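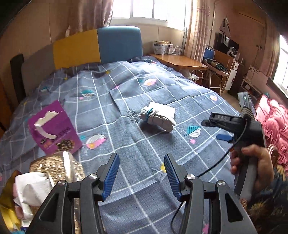 ## Pre-sale inspection, used vehicle

Date: 27/02/2022
Vehicle: Drimari hatchback, 2.0L, automatic
Stock no.: 682
Seller: Skurier
Odometer: 37,xxx on listing; last three digits not legible in the ad

**Exterior**

- [x] Panel gaps even, both sides
- [x] Glass free of chips
- [ ] Rear bumper. *Clear coat peeling at lower left corner. Cosmetic.*

**Tires and brakes**

- [x] Front tread above limit
- [ ] Rear tread. *Inner edges worn. Check alignment before replacing.*
- [x] Rotors, no scoring
- [ ] Parking brake. *Travel too long. Adjust and retest.*

**Under the hood**

- [x] Oil level and color
- [x] Coolant level
- [ ] Battery. *Todum unit, fitted in November. Negative clamp loose; tightened on site.*
- [ ] Serpentine belt. *Fine cracks on ribbed side. Replace at next service.*

**Road test**

- [x] Cold start
- [x] Shifts, all gears
- [ ] Steering. *Slight pull to right at highway speed. See rear tread.*

**Paperwork**

- [x] VIN matches title
- [ ] Service records. *Boiko invoice for $2,467 has no parts list. Copy requested.*

Result: hold until parking brake and alignment are done.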